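About Trivon Handling Safety
A two-arm cell at the Trillwood test hall

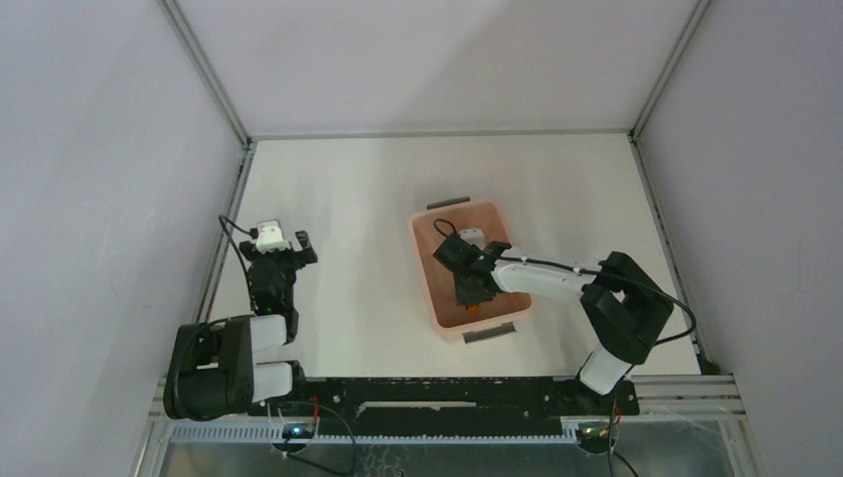 Picking from a tray with the right arm

Trivon is an independent test and advisory company for small robot cells. We examine cells in which one or more arms handle light parts, we investigate faults reported by operators, and we publish what we learn in a form that other operators can use. Our offices and test hall are located in Trillwood. The company was founded by Imke Ostermann, who continues to serve as managing director.

Our Work

Most of our clients run two-arm cells for sorting, kitting and tray handling. The arms are light and the parts are small, and for this reason the cells are often put into service with less review than a large industrial robot would receive. Our staff inspect the mounting, the cable routing, the stop circuit and the control software, and then run the cell through a fixed set of handling tasks. Each inspection ends with a written report and a list of required corrections. A cell is not released until every correction has been checked by a second engineer.

The Lerar Incident

The present form of our company owes much to a fault in one of our own cells. In July, during an endurance run on a cell known internally as Lerar, the right arm failed to release a part and began its return move with the tray still caught in the gripper. The left arm had already been cleared to enter the shared area. The two arms made contact at the wrist, and the operator pressed the stop button. The left arm halted at once. The right arm continued to move for two seconds before power was removed.

No one was injured. The damage was limited to a wrist cable and one gripper finger. The run had completed 1,180 picks without an error message, and the review found that this record had led us to reduce supervision too early.

The investigation was led by Jana Eichhorn, head of testing. It identified the following causes:

The stop signal for the right arm passed through the motion controller and was held in a queue behind pending commands.
The gripper reported "open" when the command was sent. Its real position was not checked.
Permission to enter the shared area was given on a timer.

The full report was released to clients on 10/22/21 and remains available on request.

Changes Made

Both arms in every Trivon cell are now stopped by a direct power circuit that does not depend on the controller. Gripper position is measured before any return move. An arm may enter the shared area only after the other arm has confirmed that it has left. Stop tests are carried out at the start of each shift and are recorded by the operator on duty.

The replacement stop relays were supplied by Stüber, which also provides yearly testing of our circuits.

Our Staff

Trivon employs 26 people in testing, electrical engineering and client services. New test engineers complete 40 hours of supervised cell operation before they may work alone, including practice in stopping a cell under load and making it safe for entry.

Reporting a Fault

Operators who have experienced an unplanned movement, a late stop or a gripper fault are invited to contact our testing department, whether or not they are clients. Reports are treated as confidential. Please keep the controller log and leave the cell switched off until you have spoken with an engineer.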